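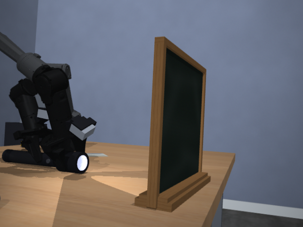
Simulated lighting deserves more scrutiny than it gets

Most papers on robot manipulation in simulation report one number, the success rate, and leave lighting to an appendix. I think that is a mistake, and tasks where a robot handles a light source show why.

A flashlight changes the data while it is being used. When the hand moves, the bright patch on the table moves, and so do the shadows of the arm. A policy trained on camera images has to cope with all of it.

At Duvholm we trained a policy on 500 simulated demonstrations and tested it on 200 new layouts. It did well. Then we kept the layouts and changed only the wall color and the strength of the beam, in 6 combinations. Success fell by 20 points in the worst one. The arm motions were the same kind as before. The policy had learned to follow the edge of the bright patch and paid little attention to the board.

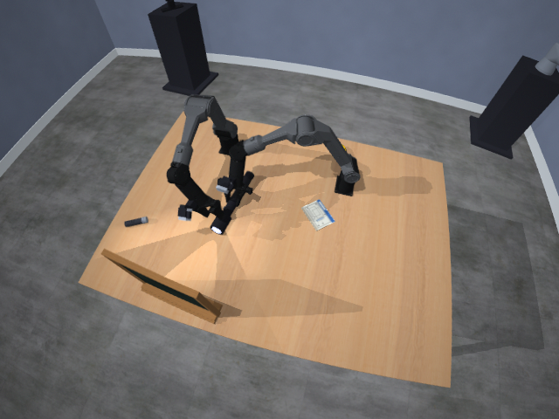

What I would ask of authors

Report results under changed lighting in the main table. Say how the renderer handles shadows, and whether the lamp was on in every demonstration. Jerkar, the benchmark we used in May, has a setting for this, and few groups turn it on.

Some colleagues say real-world tests will catch these problems anyway. They may, but a real test takes days to set up, and a lighting sweep runs overnight. I would rather see the weak result first.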